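Clearing the Table Is Still a Job for People, Chore Tally Finds

Sat 28 August

Anyone hoping to be relieved of the dishes by Christmas may want to buy another sponge. The latest household chore tally from Welska, a small outfit that keeps score of what machines can and can't do around the home, puts clearing a table among the jobs where progress is real, measurable and slower than a teenager asked twice.

The tally covers 3939 attempts at everyday tasks, gathered since May from workshops and test kitchens in Pretstead and beyond. An attempt counts as finished only if everything ends up where it was supposed to go, with no human hand stepping in. By that standard, 3241 were finished. Welska says most of those were the easy stuff — pushing a drawer shut, moving one cup from one spot to another.
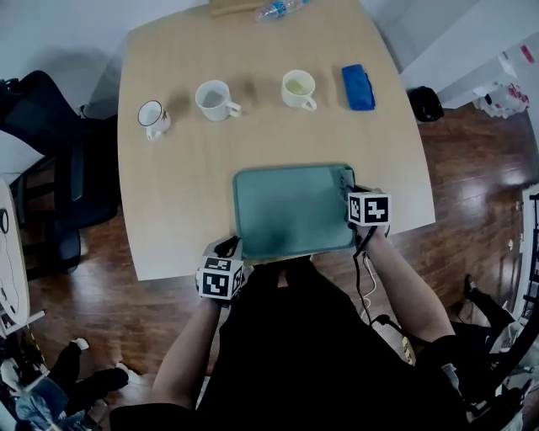 Trays are where the trouble begins. A single mug is a polite object with a handle and a clear idea of which way is up, and machines have been getting along with mugs for a while now. A tray is wide and flat, and it has to be held at two places at once by two grippers that agree with each other. Take the blue-green one, held at opposite corners and sitting a little crooked over the edge of the table. A person's arms sort that out without being consulted. A machine has to be told, or has to learn it from people who do the job with grippers in their hands while the motion is recorded. Then somebody adds drinks. One of the mugs on the table has pale yellow-green liquid in it, and liquid is where the report's tone turns noticeably gloomy.

Cloth does no better. A folded towel and the same towel dropped on a counter are, to a machine, two strangers. Welska lists soft items as the second most common reason for an attempt being called off, behind spills and ahead of the category it calls "other," which readers of these reports have learned to respect.

The shop floor is a little further along. Hunt, the kitchenware chain, has been trying out shelf-tidying machines at 2 of its stores, where they straighten boxes after closing. Boxes are square and stay where they are put. The company says the machines do fine until a customer has left a scarf on the shelf, at which point they stop and wait for the morning shift.
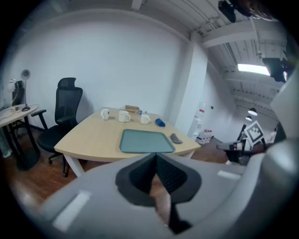 Grerness, which makes the arms used in the Hunt trial, would like everyone to be patient. It says a machine that can set and clear a family table is a matter of years, and declined to say how many. It did offer that its current model can carry a loaded tray across a room in over 9 minutes, a figure it seemed pleased with. The coffee's temperature on arrival was not part of the test.

Welska plans to add bed-making to its next round. The company has already warned that fitted sheets will be scored separately.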